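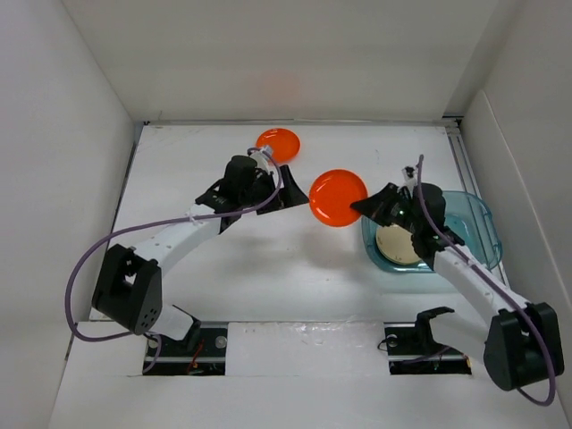
Farzana Zaidi reckons you only find out what plates you own when you move house, and by then it's too late to be sensible about it. She moved last February, 1,335 kilometres, two adults and a ute. The plates went in one 40 litre tub with tea towels between them. The good glasses didn't make it. The plastic did, of course. Plastic always does.

So, mixed plates. This was meant to be a piece on dinner sets, matching ones, the boxed kind. Filed notes on three of them, got bored by the second. Everyone I rang wanted to talk about the odd ones instead. The plate that came with the flat. The one someone left after a barbie and never rang about. Nobody's mum throws out the oval.

Ovals, then. An oval is a nuisance. Won't sit flat in a stack of rounds, takes up two slots in the drying rack, too long for most of the microwaves I've had. But put a chook on a round plate and try carving it. Or sausages, which want to lie one way. My own oval lives on top of the fridge and comes down for company and for fish, and it's never once been put away by the person who washed it.

Idar, the secondhand place on the corner near me, puts theirs on the bottom shelf with the roasting dishes. Two dollars for plastic, more for glazed. The bloke there says ceramic ovals go fast before Christmas and then don't move till winter. Garico, further along, wont take plastic at all anymore. No room. Fair enough.

What I'd look for, if you're heading out this weekend. Raised rim, for gravy. Run a thumb around underneath, where the glaze stops, that's where the chips hide. A speckled glaze forgives a lot, scratches from knives mostly, and it doesn't look bare with only three lamingtons on it. Plain white shows everything. I've got plain white and I'm over it.

And colour, don't be scared of it. Cream with pattern, next to orange, next to lime green. On paper, horrible. On a table it's a party, or at least a Tuesday's leftovers having a go at one.

Sorry, back to storage, the editor wants storage. Big ones at the bottom. Ceramic under plastic, never the reverse. A square of paper towel between glazed plates if they've a rough foot. Stand the ovals on edge if the cupboard's deep enough. Mine isn't.
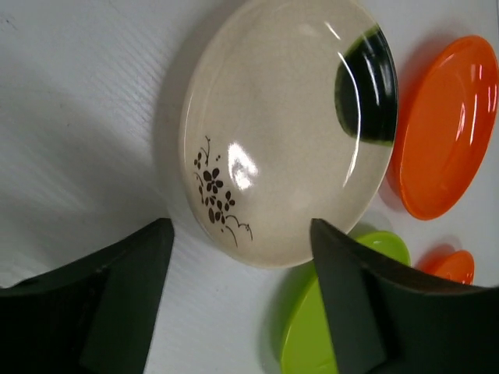

Cengiz Kırmızıgül would split them up, all the plastic on a low shelf for the kids and the cream one up high with the serving spoons. Sounds tidy. I tried it his way for a fortnight and everybody just used the plastic, me included. Toast on orange, toast on green.

It's the cream I'd fight for, though. Little dark brown blossoms down one side on curly stems, and then that fat dark swipe of glaze along the inside of the rim, like two people decorated it and didn't talk. You'd never get that in a boxed set. Too long to go under a single sandwich, and I'd do it anyway.

The orange oval is the one for the backyard. Glossy, bright, easy to spot on the grass after dark. Cut watermelon. Snags in bread. The smaller orange dish, tomato sauce or olive pits or whatever needs a home. Lime green gets the salad, because the lettuce looks better than it is.

Washing up, quickly. Tomato stains plastic, so rinse it before you sit back down, bicarb paste if you forgot. Don't microwave the bright ones unless the base tells you you can. Glazed stuff, soft sponge, no steel wool, and let it cool first if its come out of the oven. A cold tap on a hot plate is how my nan lost her best one and she brought it up every Easter.

Mollah, the hire crowd, will lend you 40 matching dinner plates if you've a big do coming and can't face the jumble. White, round, perfectly fine. Perkov Street hall has its own lot in the cupboard under the urn, ask for the key. Either way you'll still want an oval for the chook, and they haven't got any. Bring yours. Put your name on the bottom with masking tape.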